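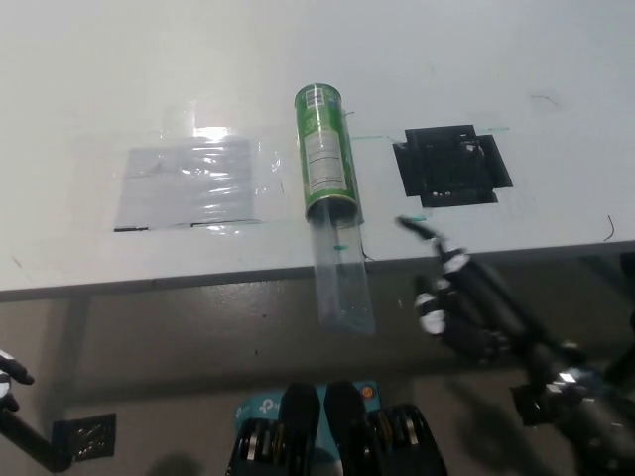
I have now lived with the Morkinura bench rules for 3 months, long enough to review them the way I'd review a vacuum cleaner. The product is a binder, a laminated wall card and a roll of tape, sold by Visser to small shops that run a two-armed robot and would like to keep doing so. The binder is 200 pages. The wall card is one page and says most of the same things, which tells you who wrote each. The rule I expected to hate is the one on marking the table: anything the hand is meant to find gets a home, and the home gets tape. Our white tabletop has scuffs, faint pencil lines from the era when we trusted pencil, and now short bits of teal tape near the green can and the black mat. The tape is better. I resent the tape.

First, the good. The section on laying out the work is plain and short. Put the items where the hand can get to them without crossing over each other. Fix down whatever isn't supposed to move. Take a picture of the layout before the shift and tape it to the wall, so that the next person has something to argue with. Ehab Kabbaj, who runs our bench in the mornings, had his own system before this, and his system lived in Ehab. When he went on vacation in May we spent two days finding out how much of it there was. Under Morkinura, whoever comes in reads the card, looks at the tape and gets on with it.

The stop rules are also good. One person holds the stop button, and that person does nothing else. No coffee, no phone, no reaching in to nudge something a little to the left. The binder gives this a whole chapter, including a paragraph on what counts as a nudge. I laughed at it and then got caught by it the same afternoon.

Now the housekeeping chapter, where my score starts to slide. Rule 2 says the table must be clear of "all foreign matter" before the arms are powered. I'd like to meet the person who wrote that and show them a real table. Ours has stray threads on it, a curled one by the front edge and a hair-thin one back behind the mat, and I'd bet yours does too. Does a thread count? The binder says all. The card says "loose parts and tools." We follow the card, wipe down at the start of the shift and move on with our lives.

Overhang is worse. The card allows nothing past the front edge of the table, full stop. Fine for a cup. But we have a clear plastic tube fixed to the end of that can, and it sticks out over the floor. The binder does have an exception for attached parts, on a page I found only because Nomvula Dlamini had stuck a note on it with a frowning face. You log the part, say how far it sticks out and get a second person to sign. It's a sensible rule, buried where you'd bury a body.

The tape itself deserves a word. It sticks well to a painted top, comes up in one piece if you're patient, and the color is easy to spot on white. It costs too much. Fledmont sells one that looks the same to me for roughly half, though Visser says the rules only apply "as supplied." I read that sentence several times and still don't know what it threatens.

We also tried the Nornadgate set before this one. It's cheaper, it has nicer drawings, and it assumes your robot sits inside a cage with a locked door. If yours does, buy that. Ours doesn't, and most of its pages were no use to us.

Pros: wall card, stop rules, layout section, the exception for attached parts once you find it.

Cons: the binder's weight, the price of tape, the word "all."

Rating: 3 out of 5. I'd go higher if they sold the card by itself. I asked, and they sent me a second binder.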